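Foro Vida Práctica > Casa y orden > Papeles: ¿guardar o tirar?

Tema: Doce años de facturas y garantías en casa, ¿qué hago con todo esto?

lizeth_ospina
Buenas a todos. Llevo leyéndoos desde febrero y por fin me animo a escribir. Resulta que me mudo a un piso más pequeño y tengo un armario entero de papeles: recibos de la luz, garantías de electrodomésticos que ya ni existen, nóminas, contratos de alquiler, manuales de instrucciones en 12 idiomas, las notas del colegio de mi hermano (¿por qué las tengo yo?)... Mi pareja dice que todo al contenedor y a mí me da un vértigo tremendo. ¿Vosotros cómo lo hacéis? ¿Hay algo que NO se deba tirar nunca?

Rory_C
Bienvenida! Yo escaneé todo hace tres inviernos y no he vuelto a tocar un papel. 3.969 páginas, que las tengo contadas porque el programa te pone el numerito abajo. Me costó un mes de noches con la radio puesta, pero ahora busco "caldera" y me sale la factura en dos segundos. Lo volvería a hacer mañana mismo.

tilero_77
Cita de Rory_C: "no he vuelto a tocar un papel"
Hasta que se te muera el disco duro, Rory. Ya lo hemos hablado en otro hilo. Yo soy de papel y moriré siendo de papel. Archivador de palanca, separadores por año y a correr. Para mí escanear recibos de la luz viejísimos es perder el tiempo dos veces: una escaneando y otra haciendo copias de seguridad.

Rory_C
Tengo dos copias, una en casa de mi madre. Y a ti se te puede inundar el trastero, eh, que lo contaste tú mismo.

tilero_77
Se me mojó UNA caja. Y eran revistas de pesca.

jhosep.riv
Venga, que nos conocemos. Lizeth, yo trabajé unos años en una gestoría y te digo lo que le decía a la gente que venía con bolsas del súper llenas de papeles. Para siempre: escrituras, títulos de estudios, libro de familia, sentencias si las hay, todo lo que demuestre lo que has cotizado. Lo de Hacienda, mira el plazo que te toca donde vivas y súmale un año por si acaso. Las garantías, mientras duren. Los manuales, fuera, están todos en internet. Y las facturas de obras en casa guárdalas aunque te parezcan viejas, que si algún día vendes te pueden venir muy bien.

lizeth_ospina
Uf, mil gracias, jhosep, esto me lo imprimo (perdón, Rory). ¿Y las nóminas? Tengo las de un trabajo de verano en una heladería, con manchas de chocolate y todo.

jhosep.riv
Las nóminas yo las guardaría hasta jubilarme. Ya sé que suena exagerado, pero he visto a una señora recuperar dos años de cotización gracias a una carpeta de gomas que su marido quería quemar. Con manchas de chocolate valen igual.

benedikt_z
Discrepo un poco. Pide el informe de vida laboral, compruébalo ahora que tienes los papeles delante y, si todo cuadra, las nóminas antiguas sobran. Yo lo hice así y tiré 20 kilos en una tarde (los pesé con la báscula de las maletas, manías mías). La sensación es buenísima.

jhosep.riv
Cuadra el informe hoy, Benedikt. Yo no me fío de que cuadre siempre. Ocupan lo que un libro, ¿qué más da?

benedikt_z
Da que con ese argumento se guarda todo. Cada cosa ocupa lo que un libro, y al final tienes una biblioteca de recibos.

osaze_o
Yo vengo a hablar del método, que para mí es donde se atasca la gente. No te sientes a decidir papel por papel con el armario abierto. Saca todo a la mesa grande y haz montones a lo bruto: casa, trabajo, salud, bancos, recuerdos. Sin leer nada. NADA. Si te pones a leer cartas antiguas a las siete de la tarde, a las once sigues ahí llorando con una postal de Grumgate en la mano (me ha pasado). Los recuerdos van a una caja cerrada y se miran otro mes. Y para lo que entra nuevo, una bandeja junto a la puerta. Todo lo que llega va a la bandeja, y una vez al mes se vacía, con un café y sin excusas.

lizeth_ospina
Lo de no leer nada me va a costar la vida, pero lo intento. ¿La bandeja esa tiene que ser de algo en concreto? Las metálicas de oficina me parecen feísimas.

osaze_o
La que quieras, mujer. Con un poco de borde para que no se escurran los sobres, y ya está.

tilero_77
Yo usé las Fagundes una temporada, las de cartón forrado, muy monas, y se me combaron con el peso. Ahora una de plástico de toda la vida. En eso le doy la razón a Osaze, y que conste, que no pasa todos los días.

Rory_C
Ojo también con cómo tiráis las cosas. Nada de contenedor azul con el número de cuenta a la vista. Yo tengo una destructora pequeñita que hace un ruido infernal, pero en Fullholm había una papelería que te cobraba por saco y te lo trituraban delante. Pregunta en tu zona.

benedikt_z
O los pones a remojo en un cubo una noche y haces pasta. Mi abuela lo hacía con las cartas del banco.

tilero_77
Tu abuela y yo nos habríamos llevado bien.

lizeth_ospina
Jajaja, me encanta este foro. Vale, plan: montones este mes, nóminas se quedan (lo siento, Benedikt, gana la heladería), manuales fuera, y bandeja para lo nuevo. Mi pareja sigue votando por el contenedor, pero le he dado el montón de los bancos para que se entretenga. Os voy contando cuando llegue al fondo del armario, que hay una carpeta verde que no me atrevo ni a abrir.

osaze_o
Ánimo con la verde. Y la bandeja, con su bordecito y las esquinas redondeadas, que no hace falta nada del otro mundo.
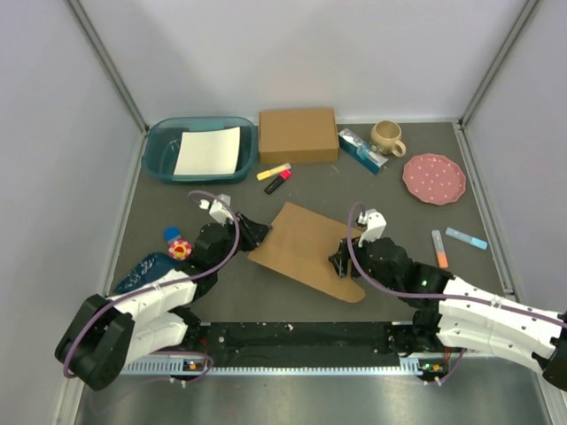 Bandeja de plástico translúcido con un papel dentro, al lado de una caja de cartón.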